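Search this site... Go

How to Repaste an Old Workstation Before Winter Projects Start

3 min read

I love this job! Fresh thermal paste is the cheapest tune-up an aging desktop can get, and if you've never done it, you're in for a fun evening. I did mine on 10/14/19, an old tower that had been roaring like a hair dryer every time I exported a video.

First, get a "before" number. Run something heavy for 11 minutes and write down the temperature and the fan speed (mine sat at 1753 rpm and kept climbing from there). I use the little Rastent monitor, but anything that logs will do.

Shut down, pull the power cord, and hold the power button for a few seconds. Lay the case on its side on a table with good light. Touch bare metal on the case before you reach in, and keep doing that whenever you've walked away and come back.

The cooler comes off much easier warm, so don't wait overnight. Unplug its fan lead, then loosen the screws a couple of turns each, going corner to corner. Give it a gentle twist before lifting. If it fights you, twist some more - never yank!

Wipe the old paste off the cooler with a coffee filter and rubbing alcohol. The stuff in the Henriques kit smells like oranges and works great, too. If you're lifting the processor out to clean its edges, hold it by the sides only and set it somewhere flat. Keep fingers, sleeves and paper towels well away from the socket pins.

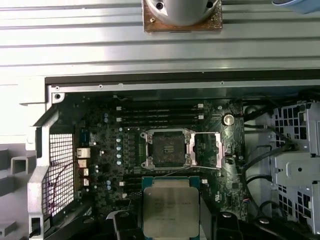 Memum wrote in to say that a pea-sized blob was too much on a smaller chip, and that a thin X had given a cleaner spread on both of the Enthorpe office machines. Good tip, and I've since switched to the X for anything small.

Once the processor is back in and latched, add your paste and lower the cooler straight down. Tighten corner to corner again, a little at a time, and stop when the screws stop. Plug the fan lead back in (I forgot mine once, and the beeping was impressive).

Run the same test as before. I dropped about 11 degrees, and the fan now idles so softly that I keep checking it's on. Check again in 2 weeks, as some pastes take a while to settle in.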